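Aprendizaje por imitación, sesión 6
Control residual sobre políticas clonadas: el método Clallia
Apuntes de clase – 22 de marzo de 2024

Retomamos donde lo dejamos: una política entrenada por clonación de comportamiento imita bastante bien el movimiento grueso y falla en los últimos centímetros. Ya vimos el motivo. El error se acumula, el robot cae en estados que no aparecen en las demostraciones y ahí la red inventa. ¡Hoy viene la parte bonita del curso!

La idea

Clallia deja congelada la política base y aprende encima una corrección pequeña. La acción que se ejecuta es

a = a_base(o) + λ · r(o, a_base)

donde o es la observación (imagen de muñeca y apertura de la pinza), r es la red residual y λ limita cuánto puede corregir. Fijaos en que r recibe también la acción base: necesita saber qué iba a hacer el robot para poder enmendarlo. Con λ = 0 recuperamos la clonación pura, y conviene empezar siempre por ahí para tener una referencia limpia.

Datos

El conjunto Maihi, el que usamos en las prácticas, tiene 32 demostraciones teleoperadas de agarre y colocación de bloques. Son poquísimas, y por eso me gusta tanto este resultado. A ellas se suman 14 episodios con intervención: el operador deja actuar a la política y toma el mando cuando la ve desviarse. Solo los tramos intervenidos alimentan a r. En diciembre probamos a usar también los tramos autónomos y el residuo tendía a cero en todas partes, justo lo que cabía esperar si pensáis en la función de pérdida.

Resultado

Evaluamos con 27 intentos por condición en el banco Odum, con las mismas posiciones iniciales para las dos políticas. La base completa 14; con el residuo se llega a 24. La mejora se concentra en la fase de aproximación. El transporte apenas cambia, porque la política base ya lo resolvía.

Un detalle que merece discusión: la iluminación. La cámara va en la muñeca y la propia pinza proyecta sombra sobre el fondo, de modo que la apariencia de la imagen cambia con la postura aunque el bloque siga igual entre los dedos. Una red con pocos datos puede agarrarse a esa sombra como pista de altura. ¿Es malo? Depende: si la lámpara se mueve, la pista miente. El grupo de Kandasia propone aumentar los datos con variaciones de brillo y contraste, pero eso no desplaza la sombra, y ahí queda un problema abierto precioso para un trabajo final.

Para la próxima sesión

Repetid el barrido de λ con los pesos de la práctica 5 y traed la curva de éxito. Anotad también la norma media del residuo por fase – agarre, transporte, colocación – y mirad algunos fotogramas de muñeca antes de interpretar los números.
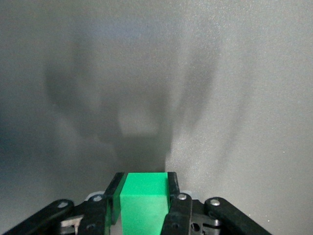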